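Tristitz Cup and Cloth Set: Getting Started
Section 3. Table care and everyday storage

Your set is happiest on a smooth, level table. It will tolerate a sloping one, but your coffee won't.

1. Wipe the table before you put anything on it. Crumbs under a cup make a surprisingly good scouring pad.

2. Shake out the cloth and use it dry first. A glossy finish shows every streak, especially in daylight.

3. Set the cups down. Do not slide them. Riet Mulder in our service department has answered 81 letters about scratches and would enjoy a different subject.

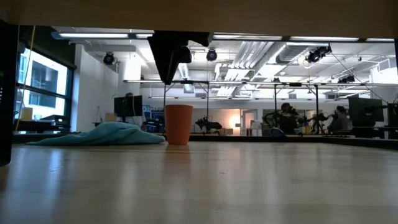 NOTE: Folding the cloth is optional. We printed a folding diagram for years, and as far as we know it was mostly used as a coaster.

4. Keep the cloth within reach of the cups. A cloth stored in a drawer in another room is a decoration.

5. Stand the cups upright with a small gap between them. Cups parked rim to rim will knock together whenever somebody leans on the table — and somebody always leans on the table. 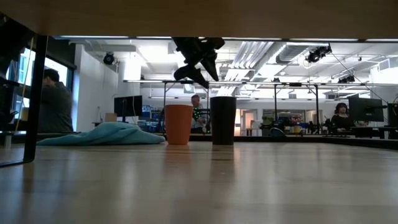
6. Wash the cloth separately the first time, unless you have always wanted teal socks.

CAUTION: The cups have no handles. Let hot drinks cool to 65 degrees Celsius or less before picking one up.

CAUTION: Never leave a damp cloth on wood overnight. The pale mark it makes is outside the warranty. See Section 4, Stains and Regrets.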